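Filed under: Household Notes / Storage and Waste

Posted in June by Maëlys Tanguy

A Hook for the Refuse Bag 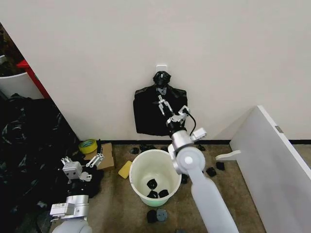 Josiane Lefèvre wrote on Friday to say that she had given up on wall hooks altogether, having lost 3 of them in one winter, and that a bag belongs in a bin with a lid. Her point is accepted for kitchen waste. For the dry oddments of a workroom, I continue to favour the hook.

The arrangement is modest. A white adhesive hook holds a black bag by its knotted top, clear of the carpet, so that the floor beneath may be vacuumed without lifting anything. The round bucket stands below and receives the small black pieces, of which a good many are still on the carpet at the time of writing. The yellow sponge is kept for the skirting.

Readers are advised to wipe the wall and to leave a new hook unloaded for up to 16 hours. Heavy items should go elsewhere — tins and glass in particular. The roll of yellow tape has yet to be assigned a drawer, and the flat cardboard box will go out with the paper.

We use cookies to remember your preferences. Accept / Manage settings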